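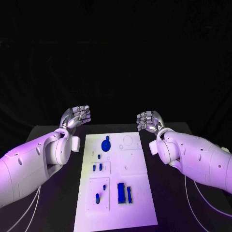 Written rules for a two-arm bench with hands — what do you put in them?

Posted by tdorn_bench in Robotics > Safety and good practice

I look after a bench at a shared workshop in Stallisville. It has two arms facing each other across a table, a multi-finger hand on each, and a task board between them for pegs, blocks and similar parts. Up to now only 3 people have used it and we all learned from each other. Starting in September it opens to members, and the board of the workshop wants written rules before that happens.

I have a draft. It covers the e-stop, eye protection, no food, and who to call. It feels thin. The things I keep going back and forth on are these.

Reaching in. The most common reason anyone puts a hand between the arms is to put a part back after a drop. It takes a second and everyone does it. Do you require a full stop each time, or is a software pause enough? If I write "full stop" I know what will happen, people will ignore it, and then I have a rule that is ignored.

Light. Some runs are done under colored light to see how the vision copes. I've been told by one member that I can't allow that at all for safety reasons and by another that it doesn't matter. Is there a rule on this?

Cables. Ours run down from under the arms and across the tabletop. Nothing has ever caught. Should the rules say anything or is that a build matter?

Resetting the board. Two people can reset the same board and get different results because one seats the pegs and the other just drops them in. Does that belong in safety rules or somewhere else?

I have read what I could find of ISO 10218 and the collaborative material that goes with it. It's written for people integrating industrial cells and I have trouble turning it into a page someone will read before using the bench. The arms are run at reduced speed for everything except replay of recorded motions. There is no fence. There's a black curtain at the back but that's for the cameras.

Any examples of wording would help more than general advice.

Comments on this post

pell_r: What does your software pause do? Hold position with the drives on, or take power off?

tdorn_bench: Hold position, drives on. The hands stay closed on whatever they have.

Wim Michiels
Marked as accepted

I wrote the rules for a similar bench at Cusdale and have rewritten them twice. I'll go in your order.

Start with the risk assessment if you don't have one. You don't say either way. The rules page is what's left over after you've dealt with everything you can deal with in the hardware and the settings, and you can't tell what is left over until you've done the list. Ours was two evenings of work. Write down each thing a person does at the bench (powering up, homing, teaching, resetting, replay, changing a fingertip, cleaning) and what could go wrong in each. Then keep it in the same folder as the rules.

Reaching in. A pause with the drives on is software holding the arm still. If the software is wrong, or a second person at the keyboard presses resume, the arm moves with a hand in there. I would not allow a reach on a pause alone. What you can do is make the proper stop cheap so people use it. We put a protective stop button at each short side of the table, where the person resetting already stands, and recovery is a reset and one confirmation. Before that, recovery meant homing both arms and it was exactly as you describe, everyone reached in. After the change I stopped seeing it.

Check with your arm maker what the stop input really does and whether the hands are on it. On many setups the hands are powered and controlled separately, so stopping the arms leaves the fingers live. Fingers are small, but there are a lot of pinch points between the segments, and people put their own fingers there to free a stuck part.

Our wording:

"Before any part of your body goes between the arms, press the stop at your side and look for the lamp. The person who reaches in is the person who resets. No one else touches the reset or the keyboard until that person has stepped back and said 'clear'."

"Do not pull a part out of a closed hand. Open the hand from the screen first, then stop, then take the part."

The second one matters if your hands hold their grip when stopped. If yours go limp, turn it around: expect the part to fall and keep clear of it.

Light. I know of no rule that bans colored light on a bench. What does apply is that the operator has to be able to see the hazard and read the indicators. Strong purple light changes how marks look. A red label can go dark, a yellow one can go brown or gray, and status lamps may be hard to tell apart. Go and look at your own bench with the light on, from each place a person stands. Check the stop button, the status lamps and the edge of the area people should stay out of. If any of them gets lost, either fix it or write the rule so that resets are done under white light. We did the second:

"Room light on before any reset. Colored light only while all people are outside the marked line."

We also put the room switch within reach of the operator's chair. It used to be by the door.

One more on lighting. If anyone in your workshop is sensitive to flicker, ask before running dimmed LEDs. And don't mix up colored visible light with UV. Visible purple from an ordinary LED panel is one thing, a UV lamp is another with its own exposure limits, and the label on the fixture or its data sheet should tell you which you have.

Cables. Both. It's a build matter first: fix them to the table, leave a loop for the full travel of the arm, and keep the loop away from where a hand can hook it. Then the rules need one line for the daily check:

"Before power-up, run your hand along every cable from the arm to the table edge. Anything loose, stop and tell the bench lead."

"Nothing has ever caught" is normal until someone adds a new motion that goes lower than the old ones. So we also ask for a slow first run of every new or edited motion, finger on the stop, all the way through.

Replay. You mention this in passing and I'd give it the most space. That is the time your arms are fastest and the time people pay least attention, as they have seen the motion before. With no fence, we mark a line on the floor and nobody crosses it during replay. We also cap replay at 75 percent of the recorded speed when visitors are in the room. That number was our choice from our own stopping tests and you should do your own.

Resetting the board. Keep it out of the safety rules. Put it on a separate card at the bench. If you mix them, people skim both.

Comments on this reply

tdorn_bench: This is very useful, thank you. No, there's no proper risk assessment, only notes. I tested the hands last night and they are not on the stop. Didn't know that.

Wim Michiels: Then I'd hold off on opening the bench until they are, or until you have another way to take power off them.

pell_r: Agree with all of it except the reset person and the keyboard. With one person working alone the wording makes no sense. Add a line on lone working — ours is no replay when alone.

Wim Michiels: Fair. Ours has the same, on a different page. I'll move it.

bullo_lab_tech

We're at Bullo, smaller setup. Only want to add something on the reset card, which nobody else has covered.

Ours is a drawing of the board seen from above with each part in its start position, and under it the words for how it goes in. "Peg: press until it stops, then let go." "Block: stand upright, flat against the plate." Short. Laminated, screwed to the table leg so it doesn't walk off. The drawing is the same way up as the board for the person standing there. Our first one was drawn from the other side and was useless.

Log who did the reset for every run. We went back through 46 failed runs and most of the odd ones had the same initials. He wasn't careless, he'd been shown a different way by somebody who left.

If a part is chipped or a peg has gone loose, it comes off the board and into a box with a note. No filing it down at the bench. After someone sanded a peg to get it to fit, we couldn't compare anything from before and after.

Version number on the card and on the board. Write both in the log.

magagula_m (Magagula Automation)

if its a cobot you dont need any of this, thats the point of a cobot. just set the force limit low

Comments on this reply

pell_r: The arm alone isn't what gets assessed. It's the whole thing, with the hand on it and whatever the hand is holding. A low force limit on the arm also says nothing about a hand with its own controller.

magagula_m: ok but nobody gets hurt by a peg

Wim Michiels: Please don't take this one as advice for a shared bench. Members will include people who have never stood next to a running arm.

tdorn_bench

Update for anyone who finds this later. The hands are now on the same stop circuit as the arms, done by the electrician who wired the room. Stop buttons at both short sides. The safety rules are one page and the reset card is separate, with a drawing, the right way up.

The colored light turned out to be a real issue. From the stool I couldn't tell our amber lamp from the red one. We changed to lamps in different positions and kept the white-light rule for resets as well.

Still open: how often to repeat the induction for members who come only now and then. I've written every 2 months for now and I'm not sure of it. If somebody has a figure that works, please post.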